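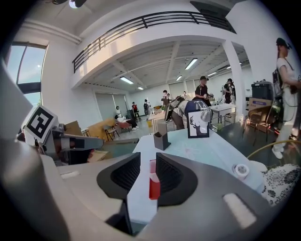 Figure 1. Hand-held gripper holding a red object above the desk-tidying table, with a pen holder, picture frame and lamp.

Evaluation of the Magsi Hand-Held Gripper Kit for Recording Table Tasks
Student Project Report, Department of Mechanical Engineering, Dirkarley College
Submitted January 12, 2019

1. Purpose

The project group was asked to assess whether the Magsi kit, sold by Tarkska, is suitable for the second-year laboratory course. The kit is offered as a lower-cost way to record demonstrations of picking and placing without a full robot arm. The group examined the hardware, the supplied software and the written instructions, and compared the results with the claims made in the product sheet.

2. Equipment and Setting

The kit was loaned to the college for the length of the project. The recording station used for the desk-tidying task consisted of a white table holding a pen holder, a small framed picture of a deer head, a desk lamp and a roll of tape. All sessions took place in the shared hall, where other groups were working at the same time. The group considered this a fair test, as the course would be taught under similar conditions.

Recordings were stored and sorted with Pinisport, the software package supplied with the kit.

3. Method

Each trial consisted of one pick and one placement. The operator began with the fingers open, closed them on the object, moved it to the target location and released it. A trial was marked as usable when the object was not dropped and Pinisport accepted the recording without an error message. Operators changed places after every 100 trials. The group planned 300 trials for the desk-tidying task, and all were completed.

4. Results

Of the 300 trials, 287 were usable. Six of the remaining trials were lost when an object slipped, and seven were rejected by the software. The slips all involved objects picked up close to the tips of the fingers. When the object was held near the middle of the pads, no slips were recorded.

Operators found the grip comfortable for short sessions. Two reported tired wrists toward the end of a full set, and the group recommends a rest period that the manual does not mention. The width of the housing also made it difficult to reach objects standing close to the lamp, and several trials had to be approached from the side.

The software was easy to install but slow to use. Files must be named one at a time, and the section of the manual on exporting data refers to a menu that is missing from the current version. Tarkska answered the group's written question on this point within two working days.

5. Cost

The quoted price for one kit, including the software license, is $3,245. Replacement finger pads are sold separately. The quotation does not cover training, and the group did not find that training was needed.

6. Recommendations

The group recommends the purchase of one kit for the laboratory course, subject to a corrected manual being supplied. A second kit should be considered only after the first has been used for a full term. A set of spare pads should be included in the first order. The group further recommends that a short guide for new operators be written before the course begins in March, covering finger placement, rest periods and file naming.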